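The cables at the back of the drawer

Most homes have a place where cables go. In ours it was the second drawer down in the hall, under the takeaway menus. I emptied it on a Saturday morning in July and it took until lunch. There were 41 leads in there, and I could say what perhaps half of them were for.
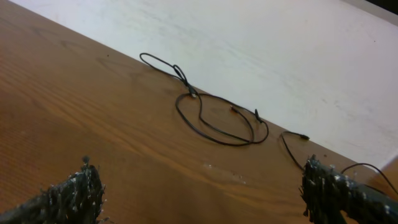 By Lillamach
Home and household writer

Black leads are the worst. They look the same in a heap, and the thin ones knot themselves round anything with a plug on it. Pulling makes it tighter. Put the tangle down flat on a table, find one connector and work back from there, feeding the end through each loop. A short lead can be lifted out early and put to one side.

I sorted mine by what was on the ends. Leads with the same plugs went together, and I tried each one before I kept it. Anything that didn't charge or connect went in a bag for the recycling centre at Targate, which takes small electricals on weekdays and Saturday mornings. Ours is open until four. Please don't put them in the household bin.

The next question is where the good ones live. I have tried shoeboxes, freezer bags and a hanging organiser from Dorema that cost more than the cables did.
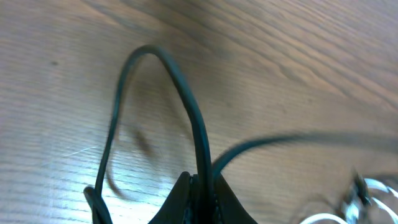

A small bag with a handle has lasted longest. It hangs on a hook, it goes in the car, and when it is full I know I have kept too many. The one thing I would look for is a wide opening. If you have to dig, everything comes out together and you are back where you started.

Coiling matters more than the container. Make loose circles about the width of your hand and let the cable turn the way it wants to. Winding it tightly round your fingers puts strain on the part next to the plug, and that is usually where a lead fails. 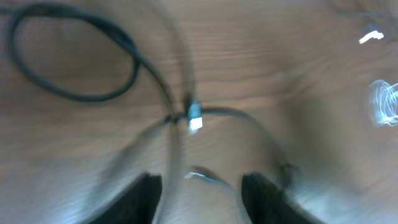 Ties are a matter of taste. I use strips of hook-and-loop tape and write on them in pen: camera, speaker, old phone. Vestergaard, our local hardware shop, sells it off the roll. Bread bag clips work too, though the writing rubs off.

I kept 2 spares of the leads we use daily and let the rest go. The menus are still in the drawer.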